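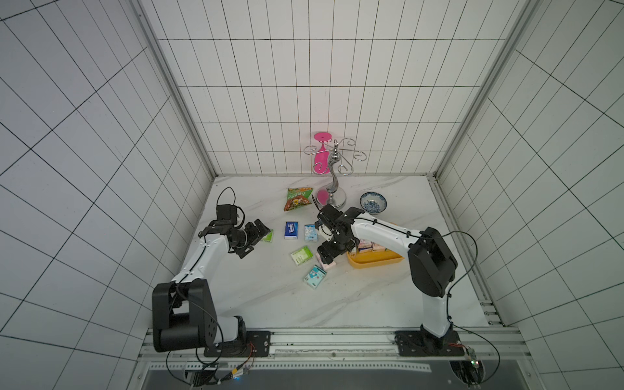 *The Thaler glass holder at the back of the table, with a green and a pink tissue packet in front.*

I've had this wine glass holder from Thaler since July, and my sister-in-law Ursina keeps asking if I like it, so I'm finally writing it all down (hi, Ursina!). Short version: yes, mostly, with one big gripe about fingerprints.

I went back and forth for ages between this one and a plain wooden rack from Esora. The Esora would have been the sensible pick, it's cheaper and it tucks under a cabinet, but I wanted something that could come to the table with the glasses already on it. Also I'm a sucker for chrome. The center stem has this S-shaped curve to it and the hooks curl out in spirals at the top, and even with no glasses on it I think it looks pretty great on a white marbled surface. My husband says it looks like something from a hotel lobby in 1812. I told him they didn't have hotel lobbies like that in 1812 and he said that wasn't the point.

Putting it together took me 5 minutes and most of that was getting the plastic wrap off. The stem screws into the round base from underneath. Do that part on a towel! I didn't the first time and there's a tiny scratch near the edge that I can find with my thumb every single time I pick it up.

Glasses hang by the foot, upside down. My everyday ones slide in with no trouble. The big balloon glasses Shalini gave us are another story, they swing into each other and clink if you load two side by side, so I skip a hook between them and then of course you can't fit as many. If all your glasses are huge, measure first. Champagne flutes are fine.

Is it steady? Fully loaded, yes, I've carried it out to the patio and back plenty of times. Half loaded is where you have to pay attention. Put three glasses on the same side and it gets a little tippy, and I don't love that with kids running through. I load one side, then the other, and take them off the same way.

Now the fingerprints. Oh my gosh. Every touch shows, and water spots too, mostly on the base where the glasses drip if you hang them wet. A dry microfiber cloth takes it all off in a few seconds, but you'll be doing that before company every time. I tried a glass spray and it left streaks, so just the dry cloth for me now.

Would I buy it again? I would, and I'm thinking about a second one for my mom, who has smaller glasses and a lot more patience for polishing. Four stars from me, and it'd be higher if the base were a touch heavier.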